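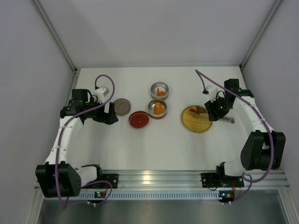 4. Serving Vessels and Leftovers in Shared Home Meals

4.1 Background to this part of the study

Most work on household food waste starts with shopping. People buy more than they need, the food spoils, and it goes in the trash. The Kunus diaries gave us a chance to look at a later step, the point where cooked food leaves the pot and moves to a plate, a serving bowl, or a storage container. The earlier sections dealt with what was cooked and how much. In this section we ask whether the vessel on the table had anything to do with what was left at the end of the meal, and what happened to it afterward.

We use the word "vessel" for anything open that holds food for more than one person. This includes pots and pans brought straight from the stove, mixing bowls, baking dishes, and bowls sold for serving. The diary form did not ask people to tell these apart by name, and pilot households in Mekell showed us early on why that would have been a mistake. A "pan" in one home was a "pot" in the next, and one family used "the bowl" for a deep metal skillet with its handle missing. We asked for shape, width across the top, depth, and whether the vessel had been used for cooking.

4.2 Households and meals

The analysis covers 60 households, drawn from Mekell and from the smaller town of Stindton. All of them had at least two people eating together on most evenings. People living alone took part in the wider Kunus project but are left out here, as very few of them used a serving vessel at all. They ate from the pan or filled one plate and put the rest away.

Households kept the diary during August. We chose a single month to hold the season steady, and we accept that this has a cost. August meals in both towns lean toward cold dishes, grilled meat, and salads, and some families were away for part of the period. Stews and baked dishes, which fill large vessels and keep well, are likely to be underrepresented. A winter round would give a different mix.

After removing meals with missing weights, takeout meals served in their own packaging, and meals with guests who did not live in the home, we had 221 meals. Guest meals were dropped after some discussion among the authors. They are interesting in their own right, but hosts told us plainly that they cooked too much on purpose when company was coming, and we did not want that habit mixed in with everyday dinners.

4.3 Measures

Each household received a Vondráček kitchen scale and a one-page guide. The vessel was weighed empty, weighed again when it came to the table, and weighed a third time when everyone had finished. Vessels and their contents often came close to the limit of the scale. For heavy cookware, households were allowed to weigh the food in parts, using a lighter bowl. The heaviest single serving recorded in this way was nearly 2,000 grams, a rice dish for a family in Stindton.

Fill level was recorded by the person serving as one of four marks: low, half, high, or to the rim. We treated this as a rough guide only. A wide, shallow pan looks emptier than a narrow, deep bowl with the same amount of food in it, and this effect is part of what we wanted to study. Having both the weight and the person's own judgment of fullness let us compare the two.

Leftovers were sorted by what happened next. The choices on the form were eaten later, stored and not yet eaten, given to an animal, composted, and thrown out. A follow-up line at the bottom of the page asked about stored food from earlier days. Not all households filled in this line every time, and we return to the problem in 4.6.

Figure 2 shows round, open vessels placed one in front of the other, their rims nearly touching, with an orange toy-like food piece in the farther one. Round forms were by far the most common in the diaries, and the discussion below is mostly about them. Square and oval dishes came up mainly in baked meals and are treated as one group.

4.4 Width, depth, and how full a vessel looked

People judged fullness by looking at the surface of the food and its distance from the rim. Weight had a weaker link to their judgment than we expected. In wide vessels, food spread thin, and households marked "low" even when there was plenty for everyone. In narrow vessels a modest amount of food was often marked "high."

This mattered at the stove. Several households wrote in the margin that they had added more pasta, rice, or potatoes when the dish "looked small" after being moved to a serving bowl. One entry from Mekell describes cooking a second batch of noodles during the meal, most of which was still in the colander at the end. We did not ask for comments like these and cannot say how often the same thing happened without being written down.

Meals served from the cooking vessel itself were less likely to be topped up in this way. The simplest explanation is that the cook had already seen the food in that vessel for some time and had a settled idea of how much was there. It is also possible that people who serve from the pot are just less concerned with how the table looks. The diaries do not let us choose between these two explanations, and both may be true.

4.5 What was left, and where it went

Vessel width by itself had little to do with the weight of leftovers once the number of eaters was taken into account. The clearer pattern was in what happened to the food afterward. Leftovers that stayed in the cooking pot were more likely to be eaten later than leftovers in a separate serving bowl.

Margin notes help to explain this. A pot has a lid. It can cool on the stove and go into the refrigerator as it is, then back onto the burner the next day. Food in a serving bowl has to be moved again, often into a plastic box, and this happens at the end of the evening when people are tired. Small amounts were hit hardest. A few spoonfuls of vegetables at the bottom of a wide bowl were usually scraped into the trash, while the same amount in a small saucepan was often kept.

Refrigerator space worked in the other direction. Households with small refrigerators could not store a large pot, and some of them reported leaving food on the stove overnight and throwing it out in the morning. This was more common in Stindton, where more of the participating homes were older apartments with compact kitchens. We do not think the town itself is the cause.

Meat and vegetables also differed. Pieces of meat, such as chicken legs, were seldom thrown out in any kind of vessel. Someone ate them cold, or they went into a lunch the next day. Salad with dressing was almost never kept. Rice and pasta fell in between, and these are the foods for which the type of vessel seemed to matter most.

Two households stopped using serving bowls during the month and said so in the diary. One gave the reason as dishwashing. The other wrote that the weighing had made them notice how often the bowl went back to the kitchen with food in it. Keeping a diary changes behavior – a known problem with this method – and we assume that smaller changes of the same kind took place in other homes.

4.6 Limits of the vessel data

The main weakness is the follow-up line. Where it was blank, we counted stored food as "stored and not yet eaten," but some of it was surely thrown out later. This would make storage look better than it is. If serving bowls and cooking pots were affected equally, the comparison between them still holds. We have no firm way to check that they were.

A second problem is that households were not assigned a vessel. They used what they owned and what suited the dish. Soup stays in the pot in nearly every home, and soup is also easy to reheat. We compared vessels within broad groups of dishes to reduce this effect, but the groups are coarse. A dish of plain rice and a dish of rice with fish sit in the same group even though people treat their leftovers very differently.

Third, the empty weights were sometimes taken after the meal, with the vessel washed but not dried. The error is small next to the weight of the food. It could matter for the lightest leftovers, and we repeated the main comparison without them. The direction of the result was the same, with a weaker difference for pasta.

Last, width was measured by the households with a paper tape supplied in the packet. Some measured to the inside of the rim and some to the outside, and a few included the handles. Entries that were clearly wrong were corrected by phone. The form has since been changed to include a drawing of where to place the tape. The revised version, dated Jan 6, 2025, is the one given in the appendix, together with the earlier wording of the questions on storage.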